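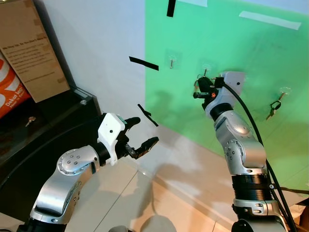

Two robotic arms near a green backdrop and a white wall.

FOR IMMEDIATE RELEASE

Oral returns to Pletormont with a second season of stories told out loud

New season from Vudent brings 19 local storytellers to the stage of the Drotimar, with free listening online from April

PLETORMONT – Vudent, the small audio publisher behind the spoken-story series Oral, is delighted to announce that a second season is on its way. Recording is complete, the editing is well along, and the first episode goes out in April, at 7 p.m., with a listening night at the Drotimar for anyone who would like to hear it in a room full of other people.

Season two runs to 11 episodes. Each one is built from stories told from memory, without a script, by people who live in Pletormont or grew up there. There are fishing stories, wedding stories, a very long story about a borrowed piano, and one about a snowstorm that shut the valley road and left a school bus full of kids eating a bakery's entire stock of cinnamon rolls. (We have heard that one four times now and would happily hear it again.)

The 19 tellers taking part this year are a wonderful mix. The youngest is still in high school and the oldest remembers when the Drotimar showed newsreels before the main picture. Several had never spoken into a microphone before. Others have been telling the same tale at family dinners for decades, and it shows in the best way – the pauses land exactly where they should.

"We put out the first season hoping the neighbors would like it," said a spokesperson for Vudent. "Then we started getting letters from people who had moved away and wanted to hear how their hometown sounds. One listener wrote to say she had pulled over on the highway to finish an episode. We read that letter out loud in the office and got straight to work on the next season."

What's new this season

The first season of Oral kept to one teller per episode. This time most episodes pair people up or bring in a small group, so listeners will hear stories get interrupted, corrected and sometimes taken over completely. In the third episode, a pair of sisters tell the story of a flooded basement and can't agree on which year it happened, who found the water or whether the dog was any help. The argument stayed in. It's one of our favorite parts of the whole season.

Oral will also be heard in two languages for the first time. Four of the episodes move between English and Spanish, the way the tellers themselves do at home, and full transcripts of every episode will be posted in both. Teachers asked for transcripts after the first season, and so did a reading group at the library that likes to follow along on paper.

The sound has changed as well. Season one was made in a carpeted office, which was quiet but a little flat. The new episodes were recorded on the stage of the Drotimar with the seats empty and the heating switched off, and the old theater gives the voices a warmth we could never have added afterward. Listen closely to the sixth episode and you'll hear rain on the roof. The teller stopped, laughed and worked it into the story.

Listening night at the Drotimar

Doors open at 6:15 p.m. for the listening night, and the episode starts at 7 sharp. Admission is free and there is no need to book, though the balcony fills up first. The lights go down, the episode plays through the theater's speakers, and there is nothing to watch at all. People who came to the last one brought knitting, pillows and, in one case, a sleeping baby. All are welcome again.

After the episode there will be coffee in the lobby and an open stage for anyone with a story of their own. Stories can run up to five minutes, from memory only. Sign-up is at the door, and names are drawn from a hat. Nothing from the open stage is recorded unless the teller asks for it to be.

The Drotimar has step-free access through the side entrance on the parking lot side. Large-print transcripts of the evening's episode will be on the table just inside.

How to listen

New episodes of Oral will be posted weekly on the Vudent website, free and without ads. Every episode from the first season is still there too. Episodes run between 20 minutes and roughly half an hour, with the exception of the piano story, which needed quite a bit more. Listeners without an internet connection can borrow the full season on disc from the Pletormont library once the last episode has aired.

Tell us a story

Vudent is already collecting ideas for what comes next. If you have a story that your family asks for again and again, or know someone who does, we would love to hear from you. There's no need to write it down. Leave a message on the Oral story line with your first name, a way to reach you and a sentence or so about what happens. Small stories are very welcome – the cinnamon rolls started out as a 15-second voicemail.

About Vudent

Vudent is an independent audio publisher based in Pletormont. It makes spoken-word recordings with and for the people of the area, and has produced Oral from the beginning.

About the Drotimar

The Drotimar is a single-screen theater in downtown Pletormont, used for films, concerts, school plays and town meetings.

Media contact

Press office, Vudent, Pletormont
Preview episodes and sample transcripts are available to reporters on request.

###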